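Handheld gripper demonstration

From the Erkance open handbook of home robotics

A handheld gripper demonstration is a recording of a person doing an everyday task while holding a gripper in one hand, with a camera fixed to it that looks out over the fingers. The recordings are used as examples for a learning system, which studies a great many of them and tries to work out how a robot arm with similar fingers ought to move in the same situation.
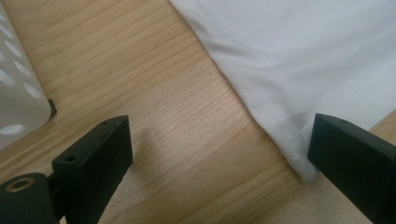

Background

Teaching a robot by example is an old idea, and for a long time the usual way of doing it was to have a person steer the robot itself, either by pushing the arm along by hand or by moving a second, smaller arm that the first one copied. Both ways work well enough and are still in use, but they ask for a robot to be on hand for every minute of recording, and robots are heavy, costly, and not very welcome in a small kitchen. A gripper that a person can simply pick up and carry gets around much of this. It goes into a tote bag, it can be used at a friend's table or in a laundry room, and the person holding it can usually get the hang of it in a single afternoon (though getting good at it is another matter, and takes a good deal longer).

The trade is that the robot has to make sense of movements it never made. A human wrist bends in ways that many arms can't follow, and people are quick, so a fair share of handheld recordings show motions that have to be slowed down or thrown out before anything useful can be learned from them.

Equipment

Designs differ quite a bit, but most share the same few parts: a handle with a trigger or squeeze grip, a pair of fingers that open and close, and a camera set back far enough to keep both fingertips in view. The view matters a great deal. With cloth especially, the learner needs to see the open fingers, the edge they are heading for, and the bit of table in between, all at the same moment. Fingers are often black or another plain dark color, which helps them stand out against pale tabletops and light fabrics.

The Lurura grip, one of the better known designs among hobby groups, opens to 95 millimeters and can be printed at home. The Manninen handle is sturdier and a little heavier, and it keeps a running record of how far apart the fingers are, so that the opening doesn't have to be worked out later from the video. People tend to be loyal to whichever one they started with, and it must be said that perfectly good collections have been made with both.

Recording a session

A session is made up of many short takes of the same task, called episodes. Each one starts with the fingers open and a little way off from the object, and ends when the object has been let go and the gripper has backed away. Most guides suggest a pause of a second or so at either end, as it makes the cutting much easier afterward. In laundry work an episode might cover picking up one corner of a shirt, or a whole fold from start to finish, and the choice between the two should be settled before recording begins, for the sake of whoever has to label it all.

The Vallosum collection, which is often used as a pattern for newer ones, asks for 70 episodes of each task from each person, with the starting layout changed after every 5. Changing the layout can be as modest as turning the cloth a quarter of the way round, sliding a basket closer, or moving to the other side of the table. It is dull work, and it is tempting to skip, but a learner that has only ever met a shirt lying in one spot is likely to be quite lost when the shirt is somewhere else.

Cloth as a subject

Cloth has a special place in this kind of work, partly because there is so much of it in any home and partly because it is so awkward. A cup keeps its shape whatever is done to it, while a shirt changes a little every time it is touched. Hems are favored as a place to take hold, being thicker than the rest and easier to find in the picture. White fabric on a pale table is thought of as a hard case, as the two can blend together in bright light, and collections meant for real homes usually include plenty of it on purpose.

Two layers lying close together are harder still. A person feels right away when only the top one has been caught, and the camera alone can't pass that feeling along. Some groups have added touch pads to the fingertips for this reason, with mixed results so far.

Sorting and labeling

After a session the episodes are looked over, cut to length, and given a short label in plain words, such as "lift the hem" or "lay the sleeve across." Missed grasps are handled differently from one group to the next. The older habit was to delete them all. Many groups now keep those in which the person misses, backs off, and tries again, on the thinking that a robot will miss too and should have some idea of what to do next. Under the Vallosum guidelines these are kept with a label of their own, and an episode in which the camera loses track of its position is dropped whatever else it shows.

Looking over a batch of 135 episodes commonly takes longer than recording them did, which comes as a surprise to many newcomers and ought to be allowed for in any plan.

See also

Learning from demonstration
Camera placement on small grippers
Folding tasks
Labeling guidelines, Vallosum collection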